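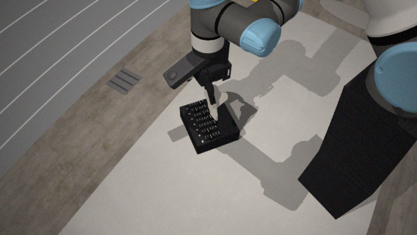
Score the slider, not the arm

Most of the simulated manipulation results I read report one number, the success rate. I think we should report where the slider ended up, and how far that is from where it was asked to go.

At Brurnden we spent May on a task with a black control box on a pale table. The policy gets a row and a target value and has to move that row's handle there. Our first checker, written by Bastien Pons, passed a run if the handle moved at all in the right direction. Under that rule 892 runs out of 892 looked fine. When we checked the final positions, 328 of them had stopped well short.
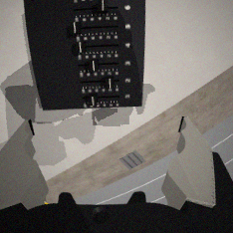

What the wrist view is good for

The scale marks are small, and in a rendered wrist view they blur. I would not ask a network to read them. The simulator already knows the joint value, so use it for scoring and keep it away from the policy. 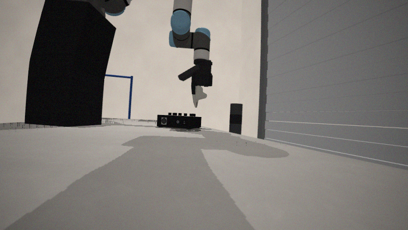 Florêncio Carvalho disagrees with me on this. He thinks a policy that can't read the scale will never transfer, and that we should raise the render resolution first. That costs us a lot of speed. I would fix the planner before that. Ours, Varham, treats the whole box as one obstacle and keeps a 3 mm margin, so the fingertip often comes in at a poor angle.
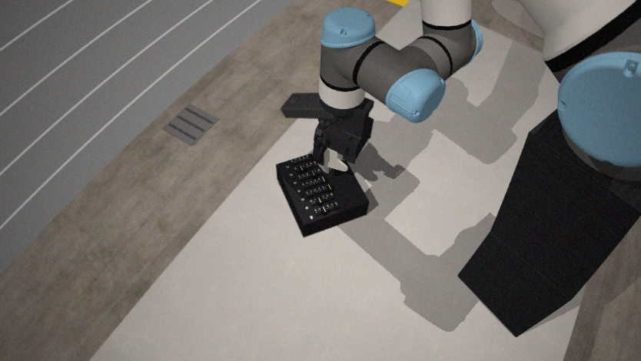 A margin set per part would take a day to write. I'd take that over another 800 training runs, and I'd like the final error printed next to every success rate we publish.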